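August, workshop notebook, second half of the month

Started this entry at 6:40 in the morning with coffee, before the breakfast shift came down, and I am going to try to get the whole linen question on paper while it is still straight in my head. Genji asked me to write it so that the Vimden house can follow along, so forgive me if I explain things you already know.

We have been trying the new towel folds and the new turndown order at the Gadari for a month now, on the second floor only. The old way was that the evening attendant carried everything on one cart, towels on top, chocolates and cards in the drawer, and did each room start to finish. The new way is that towels go up at four, when the hallway is quiet, and turndown is just the bed, the lamp and the card. I liked it on paper and I like it even more now that I have walked it myself (twice, once in the wrong shoes).

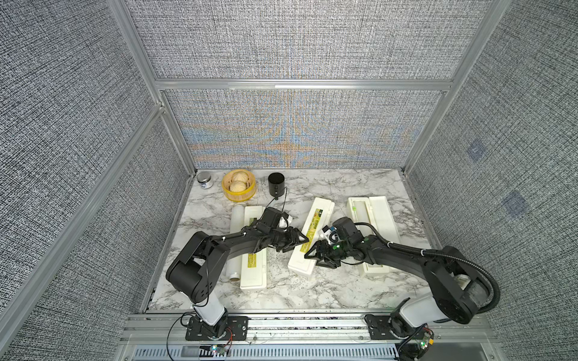 What surprised me was how much the guests noticed the timing and how little they noticed the fold. I had spent such a long while on that fold! Sayaka was very kind about it. She stayed in 637 as a pretend guest for one night and wrote me two full pages, and the fold got a single line: "neat, came apart when I picked it up." The lamp got a whole paragraph. She said coming back from dinner to a low lamp and a closed curtain made the room feel looked after, and that she would have forgiven us a good deal after that.

So the lamp stays. For the fold, I am going back to the plain thirds we used before, with the hem turned in, and I will stop fussing with it. 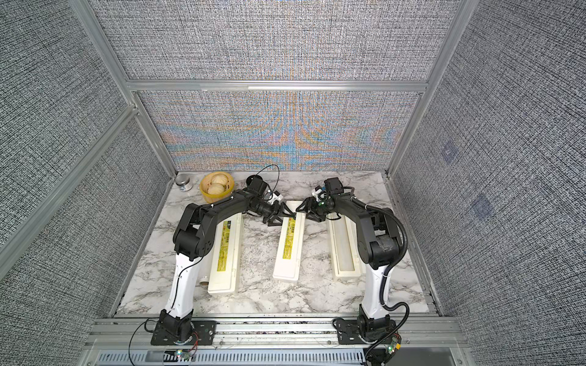 Sayaka Takeda
Guest Services Trainer, Gadari and Vimden houses

I'm adding my bit in here, as Genji left me half a page. The one thing I would still change is the card. It tells the guest breakfast hours, weather, spa hours and how to reach the desk, and by the time I had my glasses on I only wanted the breakfast hours. Could we try a smaller card with those and the desk number, and leave the rest in the room folder? Tsuji, who does our printing, can turn a short run around in 2 days if we keep the same stock. Also, please knock and then wait. Twice I heard the knock and the key together – I know the evening is busy, but it does make a person jump.

Back to me. Agreed on the card, and agreed very much on the knock. I talked it over with the evening crew at the three o'clock huddle and we practiced on the linen closet door, which got a bit silly but I think it took.

Numbers for those who want them: 916 turndowns on the trial floor over the month, and about 20 where the guest sent us away, mostly early sleepers and one very polite gentleman who said he preferred to turn down his own bed.

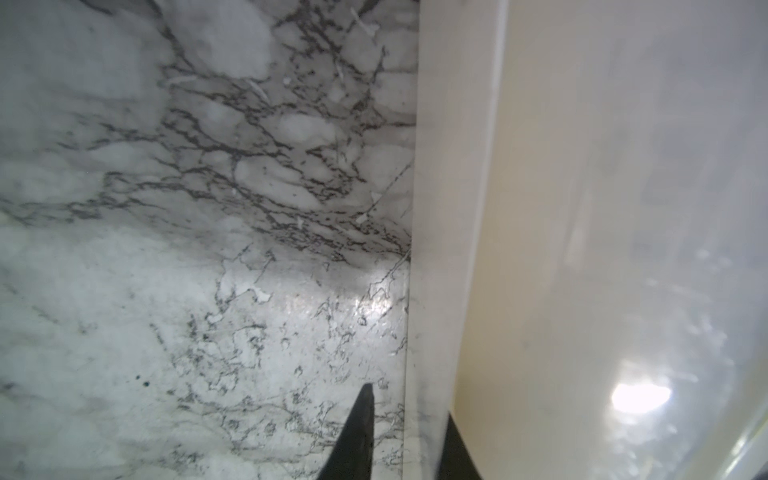 Marble surface, close up.

Still to do. The Cideck laundry bags are splitting at the drawstring again, so I've put three aside to show the rep when she calls. Bath mats: the thicker ones are lovely underfoot but they are slow in the dryer, and the four o'clock run has gone up without them more than once. I'd like to hold a spare set on each floor, if we can find a shelf. Vimden has deeper closets than we do and may not have this trouble at all – let me know.

New card proof goes under the lamp in 637 once Tsuji sends it, so we can read it in the light a guest would have. I'll write up the mats after the next delivery.

Genji Shibata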